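From: Ramil Pascual
To: skonetti-users
Date: June 22, 2019
Subject: Re: Rules for scenes before we accept episodes

On the Skonetti list, Rezaul Khan wrote:
> We have now 3198 simulated episodes from Kamel and 238 from
> Durgate. Before I merge them I would like one common rule for
> what makes a scene valid. At present each site decides for itself.

Dear Rezaul, dear all,

Thank you for raising this. I went through the Durgate part and marked 78 episodes which I would not accept under any rule, mostly for objects that start inside one another. For the remaining ones I propose the following.

1. Each object must be at rest before the arm receives its first command. If it is still settling, the episode is void.
2. Debug drawing, such as a wireframe mesh, is to be switched off in the recorded views. It may stay on in the viewer of the operator.
3. Large objects keep a fixed distance from the table edge. Scale is checked against the object list, not by eye.
4. The gripper starts clear of all objects, also of those lying under the fingertips.

The view attached is for points 2 to 4. One object above or on the table has its mesh lines drawn over it, the fingers are just above another, and the large white one at the left overlaps the table.

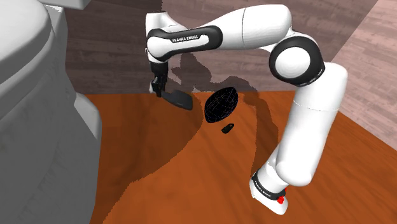

Rezaul Khan wrote back that point 2 is too strict for Kamel, where the mesh is used to check the collision shape, and asked if a second recording without it would be enough.

For me it would be enough, if both recordings carry the same episode number and only the clean one goes into the merge. I will write this into the Skeltomness draft under point 2.

Point 3 still needs a value for the distance. Please send proposals to the list.

With kind regards,
Ramil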